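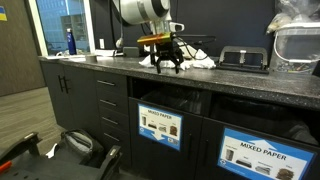
tomoana_bench wrote:
Skomar quoted us 2,362 for the same gripper kit, fingers included, and that was before delivery. So if you paid less than that I'd like to know who you bought from.

greyfinch wrote:
Direct from Vakgate. 2,000 even for the mounting block, two fingers, the cable set and a year of the software. Delivery was 25 on top. The arm we had already. Skomar are only a reseller, so the difference is their margin plus whatever support they give you.

I've had it running since April and said I'd report back. The job is cloth handling: pick up a crumpled cloth from a worktop, lay it down again, flatten it as far as it will go. Fitting took most of a morning. The block went on first time, but the instructions for the cables are poor and I had to undo the lot and start again.

pell_mell wrote:
What's it like on thin stuff? Our trouble with two-finger grippers is that they either miss the cloth or press into the table and the arm stops with a force error.

greyfinch wrote:
Same trouble here for the first week. The default approach height is too low for a hard counter. Raise it a touch in the settings and let the fingers close slowly. Last batch I logged was 115 picks and the force error came up twice. Before I changed the height it was every few minutes.

It is better with loose folds than with a cloth lying flat. With a fold standing up it has something to close on. Flat cloth I would still call unreliable.

ostler wrote:
I'll disagree with the general tone. We had the Vakgate kit on loan and sent it back. The fingers wore smooth at the tips and after that it dropped things. A spare pair isn't cheap and they were out of stock when we asked. For that money I expect spares in the box.

greyfinch wrote:
Fair point about the spares. Mine show some wear but still hold. What were you picking up?

ostler wrote:
Mostly card and small boxes, all day long.

greyfinch wrote:
That would do it. Card is rough on rubbery tips. I wouldn't buy this one for boxes.

ostler wrote:
The sales page says "general purpose" though. Either it is or it isn't.

tomoana_bench wrote:
I'm with ostler on that. But back to the price - does the Vakgate one include any help with set-up? Skomar offer a day on site, and we have no one here who has done it before.

greyfinch wrote:
No. Email only, and they answer the next morning if you're lucky. The answers were good when they came. If you've never fitted one I would think about the Skomar day, or ask Drillville, who do fitting on its own without selling you the kit.

pell_mell wrote:
Drillville did ours. Tidy job, but they left the cables too short for the arm to turn fully and had to come back. Check that before they go. Run the wrist right round both ways with everything plugged in.

tomoana_bench wrote:
Thanks, will do. I'll ask them for a price and put it up here.

ostler wrote:
Ask them about spare fingers while you're at it.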